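Planning and Budgeting for Hand-Held Gripper Kits

Purpose of this guide

Departments that collect manipulation data with hand-held grippers are asked to submit an equipment plan before any order is placed. The steps below explain how to prepare that plan. They apply to first purchases and to additions to an existing set. Requests for robot arms follow a separate procedure.

Step 1. Write down the tasks

Begin with the work the equipment must do during its first six months. For each task, record the objects to be handled, the place where the work will be carried out, and whether one hand or two will be used. A task that needs both hands requires two grippers per operator, and the plan should state this on its first line. Plans that leave it out are returned.

Packing and sorting tasks deserve particular care. Soft packets, hard boxes and small wrapped items place different demands on the fingers, and a gripper selected with rigid parts in mind may be a poor choice for bagged goods. Ask each supplier for the maximum opening of the jaw and the material of the finger pads, and enter both in the comparison sheet.

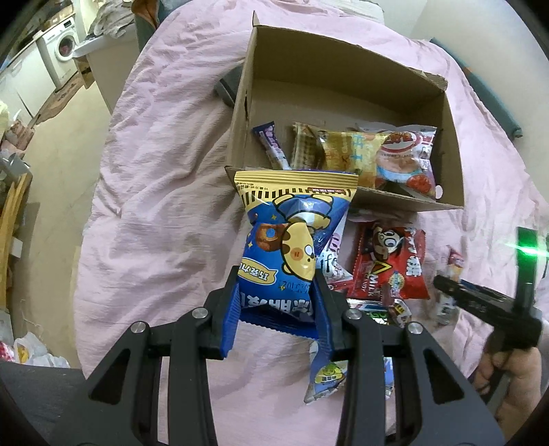

Negin Nouri asked that the guide say more about pads. In her view the pads should be priced as a consumable from the first day, on a line of their own, and a plan that hides them under "accessories" will run short before the second quarter. She would also have each department confirm that replacement pads can be ordered without buying a complete finger.

The comparison sheet now contains a separate line for pads. Departments using the older version should add the line by hand.

Step 2. Obtain comparable quotations

Request at least 2 written quotations for the same configuration. Suppliers on the current list are Bidura, Filska and Pangaribuan. A quotation is comparable only if it states the following:

Price per gripper, with the mounting hardware included or listed separately
Price of a replacement finger and a set of pads
Camera, cable and storage costs, where these are not supplied
Delivery time and shipping charges
Length and terms of the warranty

Do not accept a single bundled price. If a supplier is unwilling to separate the items, note this in the remarks column and continue with the others.

Step 3. Prepare the budget

Enter the equipment cost first, followed by consumables, spare parts and work materials. Work materials are the items the operators handle, such as groceries, cartons and household goods. They are often bought locally and in small amounts, and receipts must be kept.

The limit for work materials is $900 per project. Spare parts are charged to account code 511 and may not be combined with the equipment line. Where a project will run in private homes, include transport cases and a second set of chargers.

Step 4. Plan for the work site

State where the grippers will be used and stored. For home sites, confirm that the operator has a clear surface large enough for the task, access to a power outlet, and room to move both arms freely. Tables, beds and floors are all acceptable surfaces if the plan names them. Any additional stands or clamps should be listed under equipment.

Step 5. Submit and review

Send the completed plan and all quotations to the Plendason equipment desk. Plans received by the end of March are reviewed together. Later plans are considered in the order received, subject to remaining funds.

A department may revise its plan once after submission. Changes to the number of grippers require a new quotation. Changes to work materials do not, provided the total stays within the limit given in Step 3.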